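关于我们

诺尔维尔备考中心(Nollville)是一所面向成年学习者的考试培训学校,开设研究生入学考试、语言水平考试以及若干职业资格考试的备考课程。课程分面授和网络两种形式,教材由本校教研组编写。学员中有在校大学生,也有已经工作多年、准备换专业或者申请海外学位的人。

学校由 Rima Khoury 创办。她早年在一所语言学院教阅读课,发现不少学生词汇量不差,语法也扎实,但一到限时考试就做不完题。她先是在周末借教室开了一个阅读小班,讲怎样读题干、怎样在长文章里找论证的主线。小班后来加了逻辑推理的内容,再后来加了写作,才逐渐有了今天的课程结构。

目前全部课程共148个课时单元,学员可以按考试种类整套报名,也可以只选其中几个单元。很多人第一次来咨询时不确定自己该从哪里学起,我们建议先做一份入学测试。测试免费,约需一个半小时,结果由任课老师书面反馈,不另外收费,也不要求测试后必须报名。
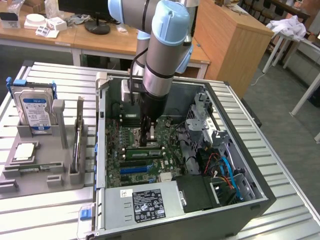
入学测试分阅读、推理、写作三个部分。阅读部分有四篇文章,长度与正式考试接近;推理部分以短题为主,考查识别前提、找出论证漏洞和比较相似论证的能力;写作部分要求在三十五分钟内完成一篇议论文。反馈里会写明每一类题目的正确率和用时,并给出单元选择建议。如果测试结果已经达到目标分数,老师会直接建议学员自己做真题,不必上课。

我们的课程怎样安排

每门课程分为上下两部。上部讲题型和方法,进度较慢,每讲之后有配套练习。下部以整套限时练习为主,讲解集中在错题上。基础较好的学员可以跳过上部,但需要先通过上部的结业测验。两部可以分开报名,也可以一起报名,一起报名时学费有优惠,具体金额见收费页面。

面授班在两个校区上课:总部在老图书馆对面,Parisi 校区在火车站北侧。Parisi 校区主要开晚班,上课时间为晚上六点半到九点,中间休息一次。总部白天和晚上都有课。两个校区使用同一套教材,进度也一致,学员临时有事可以到另一个校区补同一讲,提前一天在前台登记即可。

网络班通过本校的学习平台 Stodier 上课。平台上有录播课、练习题库和模拟考试三个栏目。录播课在有效期内可以反复观看,有效期从开通当日算起,共六个月。题库按题型和难度分类,做过的题会自动存入个人记录,方便考前复习。模拟考试按正式考试的时间设置,开始以后不能暂停,交卷后可以查看每道题的用时。

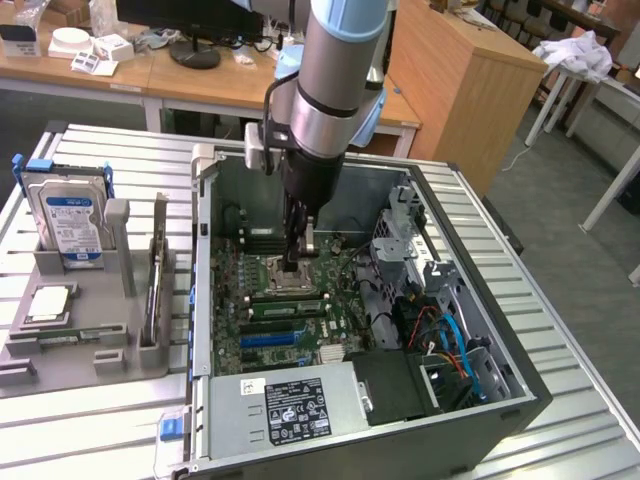

平台支持电脑和平板,手机上可以看课,但不能参加模拟考试。网络班学员每两周有一次在线答疑,由面授班的老师轮流主持。问题请提前一天提交,这样老师可以按题型归类讲解。没有来得及参加的学员可以看答疑录像。

教师

本校教师分专职和兼职两类。专职教师负责编写教材和主讲课程,兼职教师主要批改作文和辅导小组练习。应聘者需要先参加与学员相同的限时考试,成绩合格后再试讲。试讲分两次,一次讲新内容,一次讲评错题,由教研组共同评分。

教研组长 Fouad Salameh 负责逻辑推理课程。他大学时读的是哲学,毕业后在出版社做过几年编辑,之后转到培训行业。推理课的讲义由他主编,现在用的是第五版。新版把条件推理放到了最前面,原来放在第一章的论证结构改到了第三章,练习也重新编了号。手里还有旧版讲义的学员可以到前台领取一份对照表。

写作课采用人工批改。每篇作文由一位老师批改,再由另一位老师复核分数,通常三个工作日内发回。批改意见分为结构、论证、语言三栏,老师会在原文上标出需要改写的句子。学员改写后可以再交一次,第二稿同样有批改。
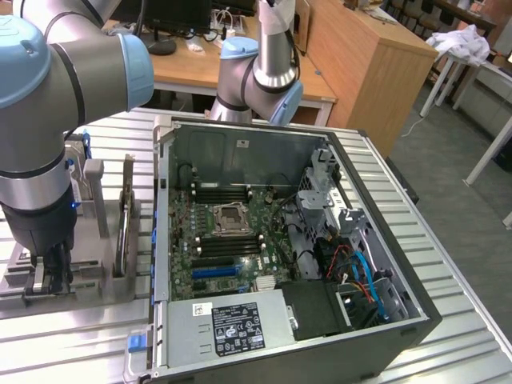
图:工作台,两台机械臂与主机箱

阅读课的文章选自公开出版的学术和普及类读物,内容包括法律、自然科学、历史和艺术评论。我们不按专业分班,法学背景的学员同样要读生物学文章,理科背景的学员也要读判例评述。课后练习要求学员写出每一段的作用,一句话即可,下一讲开始时由老师抽查。

模拟考试每月一次,在总部三楼举行,面授班和网络班学员都可以报名。考场按正式考试的规则管理,入场时核对证件,手机统一存放,迟到十五分钟以上不得入场。407教室用作安静自习室,模拟考试当天停止开放。考试成绩在五个工作日内发到个人账户,附有各部分得分和错题编号。本年度最后一次模拟考试定于12月3日举行,报名在11月底截止。

图书资料室设在总部二楼,现有藏书1782册,以各类考试的教材、真题集和参考书为主。学员凭听课证借书,每次可借两本,期限三周,可续借一次。真题集只供馆内阅览,不外借。资料室有一台复印机,按页收费。

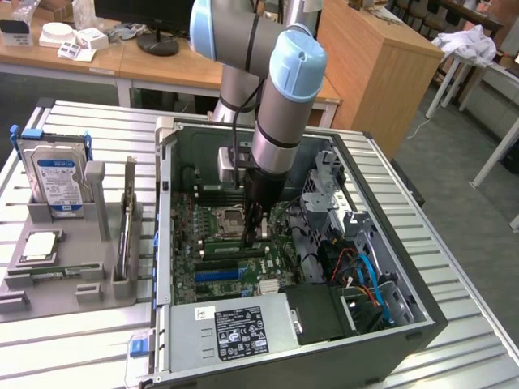

报名与咨询

报名可以到任一校区前台办理,也可以在网上提交申请表。申请表收到后,我们会在两个工作日内回复,并寄出入学测试的时间安排。报名时需要提供身份证件复印件一份、近照一张。申请学生优惠的,请同时出示在读证明。

面授班每班不超过十六人,人满后转入候补名单。候补学员按登记先后递补,开课一周后仍有空位的,可以插班,缺的课在 Stodier 上看录像补齐。

学费可以一次付清,也可以分三期支付,分期不加收费用。开课前退课的,扣除教材费后全额退款;开课后两周内退课的,按剩余课时退款;超过两周的不再退款,但可以申请延期到下一期上课。延期只能申请一次,申请时请填写书面表格。教材遗失可以补购,讲义按成本价计算。

合作机构

本校与 Zomemholm 继续教育学院有课程合作。该院学员可以用内部价格参加我们的阅读和推理课程,由学院统一报名,不需要再到本校前台登记。单位或学校如需团体培训,可以与总部教务处联系,我们会根据人数和考试时间另行排课。团体班可以在对方场地上课,教材和入学测试与普通班相同。

前台服务时间为上午九点至晚上八点,Parisi 校区下午两点开始办公。国家法定假日两个校区均不上课,网络平台照常开放。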